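The Gray Years
2024-12-09 | By the Home & Living desk
82 shares | 25 comments

Walk into any paint store right now and ask for gray. They'll hand you a fan deck as thick as a sandwich. Dove, slate, ash, fog, wet stone, dry stone. I counted 308 chips in one rack at the Cemer store off the highway, every one of them gray, or gray enough. Stood there for most of a lunch hour. Left with a headache and eleven samples.

Gray took over sometime after the last beige ran out. You remember beige. Beige carpet, beige sofa, beige phone on the wall. Then one summer it was gone and every rental in my building had gray walls, gray plank floors, gray everything. My landlord did the hallway in August and the smell hung on till Halloween.

Why gray? Ask a realtor and you'll hear "neutral." Ask a painter and you'll hear that it covers in two coats and hides the roller marks. Both fair. I think the real reason is fear. People buy a house, it's the most money they will ever spend, and they're scared of picking wrong. Gray feels like not picking.

But it is a pick. And a hard one. Gray is the trickiest color in the store, ask anybody who has tried to match it. There's always something underneath. Blue, green, a bit of purple that only comes out at four in the afternoon. A chip that looked like clean cement under the store lights goes up on the north wall and suddenly you live inside a whale.

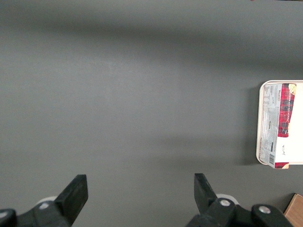
Slate gray, matte. The same color reads darker or lighter depending on where the shadow falls.

I painted my own kitchen three times. First go was a Kusier shade that dried lavender. Not a hint of lavender, full Easter basket. Second was warmer, and next to the white stove it looked like dishwater. Third one stuck, mostly becuase I'd run out of weekends. Total bill for a room you can cross in four steps: $387, counting the good brush I ruined.

What would I tell somebody starting out? Buy the sample pots. Paint big squares, two feet at least, and not right on top of the old color, since the old color lies to you. Use white poster board. Move it around the room. Look at breakfast, look at dinner, look with only the lamp on. A pain, yes. Cheaper than lavender.

And check the sheen. Matte eats the light and forgives a bumpy wall but it also holds on to every greasy thumb. Satin wipes down. Eggshell is in the middle and is what most people end up with after arguing about it.

Then there's the bulb problem. Cool bulbs push gray toward blue. Warm ones go yellow, sometimes a muddy green. I've seen a whole living room fixed by swapping four bulbs, no paint at all. Try that first. Please.

So is gray over? The trade folks have been saying so for a while. The Jääskeläinen catalog used to be gray on gray from cover to cover, blankets, bowls, the lot. The new one opens on a rust-red armchair. Ito, the little tile place downtown, has moved its gray squares to the back shelf and put a mustard one in the window. Green is everywhere. Brown is back, and I mean proper brown, the seventies kind my aunt spent ten years getting rid of.

I'm not sure I buy it. Colors don't leave, they just move down the hall. Beige never left either, it changed its name to oat and went up in price. Gray will still be on the garage floor, the basement stairs, the bathroom nobody uses. It'll be in apartments for another decade at least, because landlords buy it by the five-gallon bucket and those buckets last.

And there's plenty to like about it when it's done right. A deep charcoal in a small dining room, with the trim painted the same color. Pale gray on a porch ceiling. A friend has a gray front door, dark as a wet road, and with a pot of red geraniums by it in summer it is the best looking door on her street by a mile. Gray needs company, thats the trick of it. Wood. Brass. A loud rug. Leave it alone in a room with more gray and it sulks.

My kitchen, for the record, is getting repainted in the spring. Thinking yellow. Or maybe a very pale green. Already have over 25 chips taped to the fridge and two of them, I noticed this morning, are gray.

Comments (25)
Contact us | Copyright 2024, all rights reserved | Back to top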